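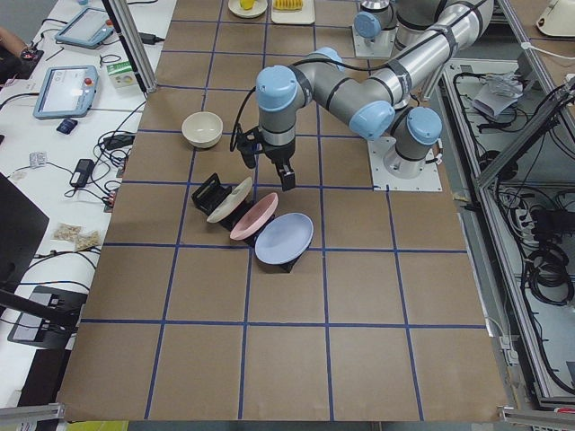
Worktable with brown paper and a blue tape grid, two robot arms.

Family History Project – Final Report
Tracing the Wróbel family from Plarnus to Ditalmont

1. What we wanted to find out

Our group picked one immigrant family and tried to follow it across the ocean using only records, no family stories to start with. We got the Wróbels because the name was on a list in the class folder and no other group had taken it. Main questions: when did they leave Plarnus, who came first, and why Ditalmont when most people from that area went to bigger cities.

2. Sources

Passenger lists (scans, bad quality). Parish register from Plarnus, baptisms and marriages only, the burial book is missing. Two census pages. City directories for Ditalmont. One naturalization file. Newspaper notices, mostly ads. We also looked at one box of letters in the county library on a Saturday morning, but the library closes at noon so we only got through half the box.

3. What we found

The parish book lists 7 children born to the couple. Five boys, two girls. The father is a wheelwright in the first four entries and then a day laborer in the last three. We think he lost the shop or sold it but there is no record that says so.

The oldest son came over first, alone, on a ship called the Vuris. He is line 2454 in the index. His last name is spelled Vrubel there, which cost us almost a week because we were searching under W. Age is given as 19. The parish book would make him 17. Either the clerk got it wrong or he lied about it, and we found both things happening with other passengers on the same page.

He shows up next in the Ditalmont directory as a boarder, working at the tannery. Two years later there is a sister at the same address. Then the mother and the three youngest. The father never appears on any list. In the next census the mother is marked as a widow, so he probably died before they left, but see above – no burial book.

The other two boys we could not find. One may be the man with the same first name in a mining town further west. Birth year is off by two and we did not count him.

4. Why Ditalmont

Best guess is the tannery. It ran notices in a foreign language paper asking for men, and paid part of the passage back out of wages. There were also already families from Plarnus on the same street, we found 2 of them in the directory before the son arrived. The town only had 1000 people in it so that's not nothing. One letter in the box mentions "the work is dirty but steady" (our translation) but it is not from a Wróbel, just a neighbor.

5. Problems

Spelling. We have the name four different ways. From now on we would make the list of spellings first and then search.

Handwriting in the parish register. Latin and abbreviations. Some of the months we guesed from the order of the entries, those are marked with a star in the table in the appendix.

The second census page has a water stain over the column for year of arrival. We used the naturalization file instead, it says September, but that was filled out a long time afterward and people forget.

Time. We split the work by source and should of split it by person. Everybody had a piece of everybody and putting it together took the whole last week.

6. Conclusions

The son came first, then a sister, then the mother and the small kids. Family arrived in three trips, not one. Work and neighbors explain the choice of town better than anything else we found. The father's death is likely but not proved. Two brothers still open.

7. If someone continues this

Finish the letter box. Check the Lutheran cemetery as well as the Catholic one, the younger sister married out. Try the tannery payroll books – the library thinks they exist but they are not cataloged.

Appendix A: table of children with baptism months
Appendix B: spellings and where each one was found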